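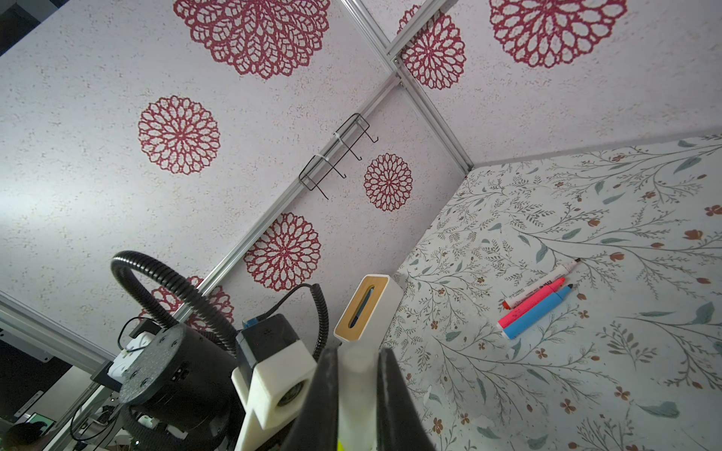
Medallion panels in the frame, rails on.

16 December 2024

Panels are up. It has taken since November to get this far, most of it spent discussing whether crimson on speckled off-white is "too much". It is too much. It is also glued, so the discussion is closed.

Background for whoever reads this after me: the walls of the enclosure were bare until last month, and Dahlgren wanted something with a pattern that wouldn't look like a workshop. Svatopluk went through the Tulix sample book and came back with the one that looks like his grandmother's best tablecloth after an accident with the beetroot. Stucco-ish ground, big red medallions, petals inside petals. The sheet was meant to repeat every 114 mm. It does not repeat every 114 mm. I measured it three times and then stopped, as the number was getting worse.

Hanging notes:

Trim the sheet on the bench before it goes anywhere near the rails. I trimmed the first one in place and the knife wandered. That piece is now lining the screw drawer.

Paste left for 14 minutes before hanging. The tin says 7, but at 7 the corner lifted as soon as I let go of it. Cold room, probably.

The medallions will not line up across an aluminium rail whatever you do. Kadlec's view is that the rail hides the join. My view is that the rail underlines it. We have left it.

Cleaning: dry cloth only. A damp one on the offcut brought the red up pink, and I'd sooner not find out what it does at full size.

The floral sheet stays where it is for now. Floral next to lace medallions is a bold choice and I would like it recorded that I was at lunch when it was made. There is a plain grey one on order from Standach, minimum 200 sheets, so if anyone needs grey before retirement, ask.

Wire hook rack is back in. Please hang things on it gently. It's held by the same two zip ties as before, and one of those is more of an ornament.

Still to do: touch up the panel edges where the white core shows, find the short hex key (last seen inside the Cakevum box, which has also gone), and ask Dahlgren to come and look before I tidy the offcuts away.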